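Phones and Toys Collection Opens at Skoteck Hall
2026-09-02

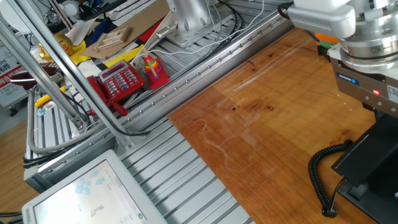 A red desk telephone and a ring-stacking toy at Skoteck Hall.

Residents can drop off working desk phones and clean toys at Skoteck Hall through the end of the month. Joana Carvalho, who runs the collection, said 51 items came in during the March drive, and 26 of them were toys.

Stuffed toys should be washed first. Phones need their handset and cord. The hall cannot take car seats or cribs.

Items will go to three family centers. Drop-off is at the side door on Flandik Street.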